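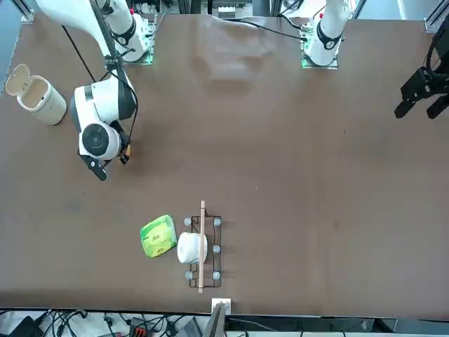
A wire rack on a brown tabletop, with a lidded container at the far left.

I have owned, in my adult life, enough wire racks to fence a modest pasture, and I have never once decided to buy one. They come into a house the way burrs come in on a sock. One arrived with the toaster oven. One was in the cabinet when we signed the lease. One I paid 600 cents for at a yard sale in Drollville, in pennies and a five, because I had already touched it and the woman was looking at me.

My complaint is with the container people. You know them. They believe that everything in a kitchen is happiest inside something else, preferably something with a hinged lid. Flour goes in a canister, tea bags go in a box, and the twist ties go in a little jar that used to hold a fancier kind of mustard than the one in the fridge. Last January my friend Anastasia Mavromatis came over to help me get my counter under control, and within an hour the sponge had a house.

I let her do it. I was tired, and she had brought soup. By four in the afternoon everything I used daily was behind a lid, and for the next month I made coffee in the manner of a burglar, opening and closing things softly and swearing. The lids on hinges are the worst of it. A loose lid at least goes somewhere, even if that's the floor. A hinged one stays up until you have both hands full, and then you have to go back and put it down, or leave it gaping at you all through dinner.

Mine gapes. I have made my peace with that.

The rack, on the other hand, asks for nothing. It has no inside. You can't lose the garlic in it, and you can't discover, two years later, a layer of something at the bottom that was once raisins. Whatever you set on a rack is right there in front of you, getting air, looking a bit foolish, and sooner or later you deal with it. I put cookies on mine when I bake, and when I don't bake I put the mail on it. The mail gets answered faster than it ever did in the basket. I offer this to the utility companies free of charge.

Anastasia says a rack is a container that gave up. She has a point, and she also has a drawer with dividers inside its dividers. When I visited her place in Trorndale I went looking for a teaspoon and was gone so long she came to check on me. The teaspoons were in a pouch.

There is a shop in Himstead, Chatzigeorgiou, that sells nothing but things to put other things in. I go whenever I am in town, the way people visit a rival's house for the open bar. The front room alone must hold 400 kinds of canister, and every one of them is shown with its lid shut. I understand why. A shut canister on a shelf looks like a person with savings. Open, it looks like somebody got interrupted, and in my kitchen somebody always has. Wire racks are in the back by the restroom, leaning against each other, and the clerk had to look up the price.

I don't want to be unfair to the canister. Rice needs one. So does anything with ants on its mind. I keep my coffee in one, and I would keep my brown sugar in one if I believed it made any difference, which after a lifetime of chiseling I don't. What I object to is the idea that the lid is the tidy part. Most of what passes for a neat kitchen is a mess that has been asked to wait in another room. I have seen what's in those matching cylinders. In one of mine there's a key.

So I've cleared the counter again, without help this time. The sponge is out of its house and lives by the faucet like a sponge. The tea is back in the cardboard it came in, with the top torn off by my own hand. Two canisters stayed. The rest went into a carton in the hall closet, and yes, I have noticed that this is a container full of containers, and Anastasia noticed before I did and sent me a message about it at six in the morning.

She is coming for dinner next week. I plan to roast a chicken and let it rest on the rack, in full view, with nothing over it at all. She'll bring foil.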